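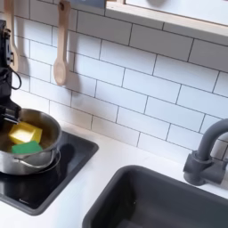
Saucepan with a yellow cube and a green block inside.

Walking holidays at Tendelport: notes for the evening talk

Slide 2. Thank Pirjo Kinnunen for the invitation. Say who I am and that I have led the coast walk from Sirnville to Tendelport for Pamgate.

Where it is. The path starts behind the ferry office in Sirnville and follows the cliffs north. It is 78 kilometres in all. Most people take five days. Four is possible but the third day gets long.

When to go. May or September. July is hot and the guesthouses fill up. The ferry drops to one sailing a day in winter – check before booking flights.

Where to sleep. The Andreadis guesthouse at the halfway point has 2 rooms kept for walkers. Ring ahead. Nataša Bošković runs the campsite further on, with 50 pitches and hot showers until 9 pm.

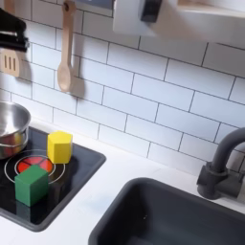 Do I need a guide?
Most walkers manage without one. The path is marked in blue paint, and the only tricky part is the climb out of the second bay, 300 metres up on loose stone.

Water. Springs on days one and two, none on day three. Carry three litres.

Getting back. Bus from the harbour at 4 pm, pay the driver in cash. Pause for questions, then show the map again and leave it up.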